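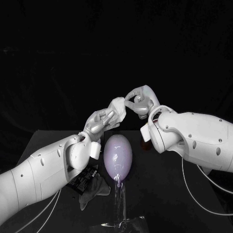

A white cloth held over a lavender balloon on a dark tabletop.

Report of the visit to the Posberg paper and packaging works, Aug 4, 2018

Members of the Nuttall Local History Society traveled to Posberg for the annual summer visit. The party of 17 was received at the gatehouse by Luminița Gavrilă, archivist to the works, and was shown first to the old rag house. The building retains its sorting benches and one of the original boilers. Ms. Gavrilă explained that cotton rag was bought by weight from dealers along the river until the supply failed and wood pulp took its place.
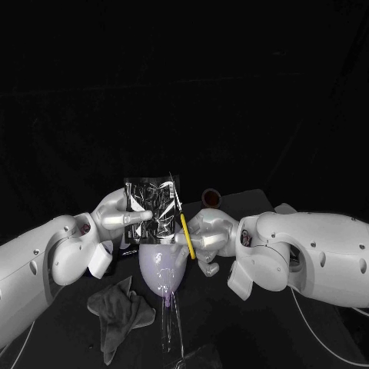

Packaging became the main business of the works after the sale of the Flilier mill. Tea merchants were the first large customers, and their plain paper wrappers are kept in the sample books. A flat black foil packet, held upright, belongs to a later age of packaging than anything in those books, which end before foil came into use at Posberg. The archive holds 3,847 catalogued items and may be consulted by appointment.

After lunch Emilian Ursu led a walk along the mill race to the Derex sluice, a distance of 2 miles. The stonework was repaired in June and the path is again open to the public.

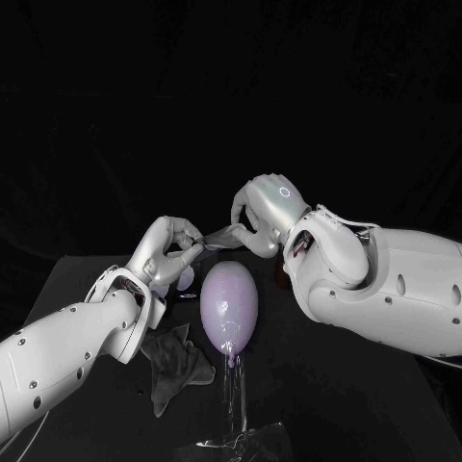
A thin strip of dark gray fabric stretched taut above the tabletop.

The Society thanks the works for its hospitality. Copies of the visit booklet remain available to members from the Secretary.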